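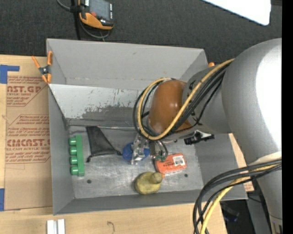

*Large gray bin on the wooden table, with wear on the sloping inner panel (see item 3)*

## Packing room meeting – minutes

Thursday, 9:30 a.m., Bednárik back office

**Present:** Ebony Kingi (chair), Danica Malý, Costel Jurić, Nosipho Nel (minutes)
**Apologies:** Miroslava Tóth

**1. Last minutes**

Agreed with one correction. The tape order went to Bestent, and the minutes had it going to Savo. Nosipho to fix the copy on the shared drive.

**2. Labels**

Costel reported that the new roll of 1,000 labels curls when it is left out of the box overnight. The old ones did not. Danica said the Edard orders still need the wide label and should not be switched yet. Labels to be kept in the drawer under the printer for now. Costel will ask Savo whether they will exchange the rolls that have not been opened.

**3. Gray bins**

The finish on the sloping panel inside the large bin is scraped and chipped, and there is a darker worn patch along the lower edge. Danica asked whether this matters for goods that go out without a sleeve. Ebony said she has had no complaints about marks but would like it looked at before November.

Costel thought the bin could be relined. Danica preferred replacing it – she has tried lining before and the sheet lifted at the corners. A quote from Bestent for 2 new bins came to 277, delivery included. Ebony does not want to spend that until the walls and floor have been checked as well.

Agreed:

- Costel to clean the bin and run a cloth over the worn panel to see if anything catches or comes off.
- Unsleeved goods to go in the other bins until he has done this.
- Decision on buying at the next meeting.

Danica also asked that people stop leaving odd items at the bottom of bins at the end of a shift. Anything without an order number goes on the returns shelf with a note.

**4. Table space**

Miroslava had sent a note asking for the second table to be moved closer to the door. Costel is against it, as the cart has to turn there. Left open until Miroslava can attend.

**5. Edard orders**

6 cartons are still waiting on inserts. Nosipho has called twice and will call again this afternoon. The cartons can stay on the lower shelf but need to be marked as on hold.

**6. Any other business**

Danica needs a new pair of gloves, size small. Ebony to order.

Meeting closed at 10:15 a.m. Next meeting same time, same room. Miroslava to chair.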